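2018-09-30

Woke before the alarm and lay there listening to the rain, which I have missed more than I'd admit to my sister. We have been in Nirnholm almost 38 weeks now and I still reach for the light switch on the wrong side of the bathroom door.

The big job today was the bread. I have been trying to get my starter going again after I let it sulk in the back of the fridge all summer (poor thing!), and this morning it had finally climbed up the jar and smelled like green apples. I made the sponge with the rye from the Welico market, walked down to the river while it sat, came home soaked, and shaped two loaves.
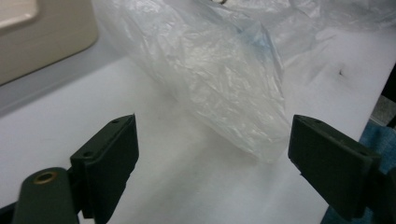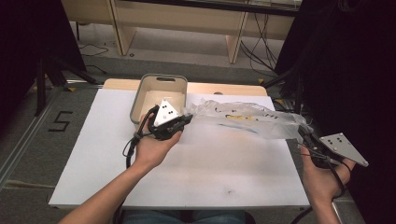

My sister wrote back this evening that I worry too much about the starter, that our grandmother kept hers in a crock by the stove and fed it whenever she remembered, and that I should use less rye and leave the dough alone for longer. She may be right. The first loaf was a bit heavy in the middle, though the crust was lovely and we ate half of it with plum jam anyway.

I want to try again in December with the caraway, when the kitchen is warm from other cooking. Must buy more salt.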